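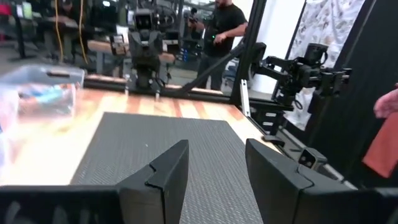

View from the wrist camera, gripper open over the mat.

Is the Tukgate wrist camera kit worth it for a two-finger gripper?

Reading time: 2 minutes

I run a small bench setup for picking packaged items out of a clear bin and putting them down on a dark gray mat. I want to add a wrist camera and the Tukgate kit keeps coming up. Jimari has it listed for $751 with the bracket, cable and calibration card. My questions are about the view. Both fingers show at the bottom of the picture in every sample I have found, and the bin at the side is blurry. Is that normal for this kit or is it a bad mount? Also, does the software need a plain background? My bench is in a shared room and there are people and other arms behind it.
Posted by Kamonchanok Wiriya, 1st October

3 answers

Kittipong Duangkaew
I have had two of these kits since May. Seeing both fingertips is normal and you want it. You line up the gap between the tips with the part, and if the mount slips you notice right away because the tips are no longer at the same height in the picture.

The blur is the fixed lens. Mine is set for things near the fingertips, so a bin off to the side stays soft until the arm moves over it. You can turn the lens ring, but it is glued at the factory and you will need to warm it first. I did one and left the other alone.

A plain background is not required. Draw a crop region around the mat in the setup page and the software ignores the rest. What did give me trouble was strong light on bare wood next to the mat. It washed out and the auto exposure made the mat too dark to see small black parts. Lock the exposure after you set up your lights.

My complaints: the cable is too short for a full wrist turn, and the bracket screws are soft. Buy a longer cable when you order.

bikosia_bench
Too expensive. I got a bare camera for under $100 and printed a bracket. Works fine.

Boonyarit
The cheap route is OK if you like doing calibration yourself. It took me 6 evenings. The kit took one — but the manual skips a step. After you scan the card you have to restart the controller or it keeps the old offsets. If you get error 1717 that is the reason.

Ask Jimari which bracket comes in the box before you pay. There is a wide one and a narrow one and they don't fit the same grippers.

Contact | Terms of use | Back to top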